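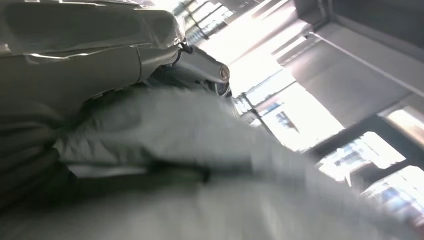 The parcel cell in the shared workshop at Zisdale has a new wrist mount, so the Bangera controller needed a fresh hand-eye calibration. I ran 300 poses and dropped 5 as outliers.

The measuring station stays fixed. Both hands park on either side of its base plate, and all offsets are taken from the ruler corner. 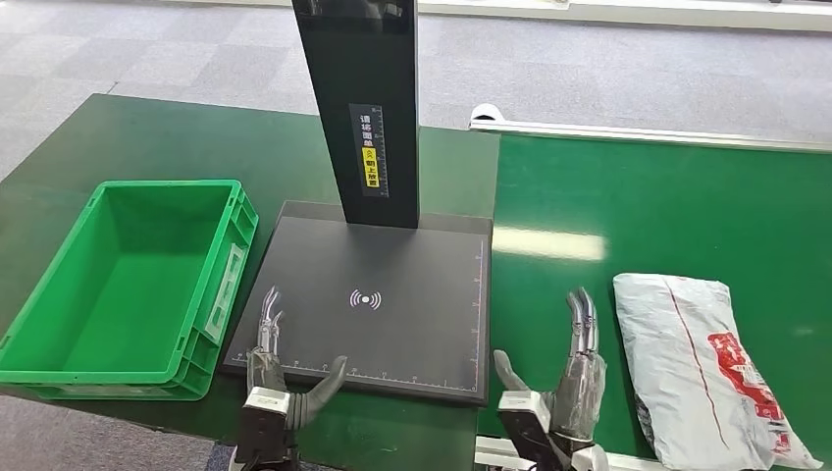 Soft items are still the weak point. A mailer or a woven sack sags after the grasp, so the planner now re-checks clearance before each move – slower, but easier to debug.
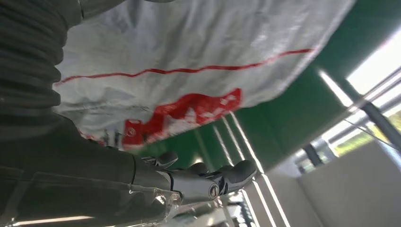
Hand and forearm by the white sack, film still on near the wrist.

Log size is now 1,461 lines per run. I will trim that in November.
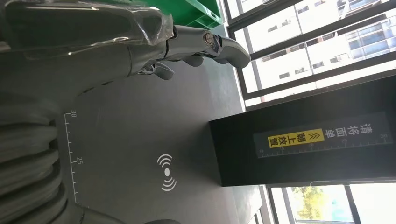
Next changes

Lower the approach speed over the plate. Move the Meler driver to its own supply. Re-route the left wrist cable.

Contact | © Helley Workshop Notes | Back to top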